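Home Help > Laundry and Bedding > Machines

Is there a machine yet that will pick up and fold clothes?

Teresa Górecki
August 4, 2021

I run a small guest house and do the beds and laundry myself. My shoulder is bad and the doctor wants me to cut down on reaching and lifting. I already have a robot vacuum and it does fine on the floors. What I want next is something that will clear the bed, meaning pick up whatever shirt or towel got left there, fold it and set it aside. I don't care if it is slow. A salesman for a product called Muvesside told me they would have one out by November, but he wouldn't show it working on anything that wasn't already laid flat.

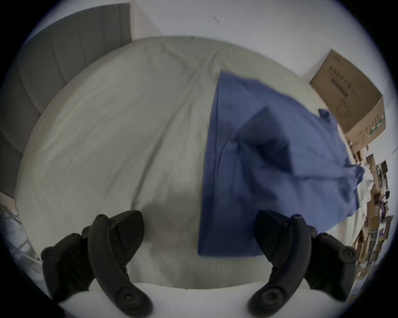 My budget is $1,705 and I would rather not spend all of it. It needs to work in a normal bedroom with boxes and other stuff in it. I can't empty the place out every time. Has anyone bought one of these, or should I wait?

2 replies

Savita Sengar

Wait. I worked in a commercial laundry in Grestbridge for 12 years. We had a machine that folded flat sheets and it was very good at it, but a person had to feed in the corners. Small mixed items were all done by hand.

The hard part is the picking up. A plate is the same shape every time you reach for it. A towel dropped in a heap isn't, and the machine has to work out where the edges are when most of them are tucked under. Two jaws can take hold of a fold in the middle of a cloth like the blue one below, but holding the middle doesn't get you a corner, and you need corners to fold. Then there is the sheet underneath, which is also soft and wrinkled and easy to grab by mistake.

For your shoulder I would get a reacher with a trigger handle and a waist-high folding table. Put the rest of the money toward a few hours of help each week. 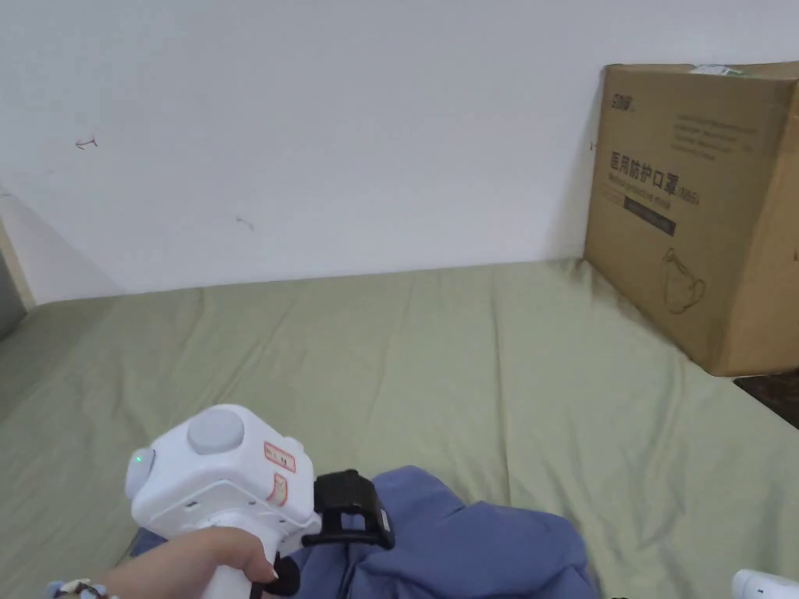 laundry_rathore

My cousin had a folding machine, Nurnow I think. You clip each shirt on the front yourself so it won't help with stuff on the bed. She paid 800 and sold it for 600. It didn't like towels. Agree with the other reply, get the table.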